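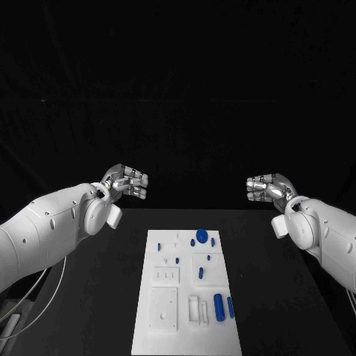 Two hands, one board, and a lot of waiting

Ghada Daher talks fast, and she was already halfway through a story about a stuck peg when I got my recorder going. She and Bilal Rizk run the Tumus study at Derus, where a pair of robot arms with multi-fingered hands practice on a white board dotted with small blue parts – pegs, cylinders, a knob.

I wanted to know why you'd bother with fingers when a plain two-jaw gripper is cheaper and breaks less. "Oh, I ask myself that every time I replace a joint!" she said. "But a gripper lets go of a peg to turn it around. Fingers can roll it. We wanted to see if a policy could pick that up from people."

So people taught it. Their method, which they call Puvard, starts with a person steering both arms through the job, 1455 demonstrations in all. Then comes the part Bilal is proud of (he pulled his chair over for this one). They threw out every demo where the operator hesitated for long before touching a part, and trained again on what was left.

"I figured we'd lose performance, we'd cut 408 runs," he told me. "It went up. The long pauses were teaching the arms to pause."

And did they ever pause. Ghada does a great impression of the early version, both hands hanging in the air over the board while everyone in the room holds their breath. "You'd get coffee and come back and it would still be thinking about it."

The final test was 174 trials with the board shifted a little each time. Pegs went well. The knob went okay. The big cylinder is still a headache, Bilal says, mostly when it's lying down and the fingers have to get under it. They only had 50 demos of that, and he wants a lot more before they write up the two-handed results in May.

I asked if the same trick would work on other tasks. Ghada made a face. "Folding cloth, I don't know. Maybe people pause there for a good reason – ask me after we've tried it."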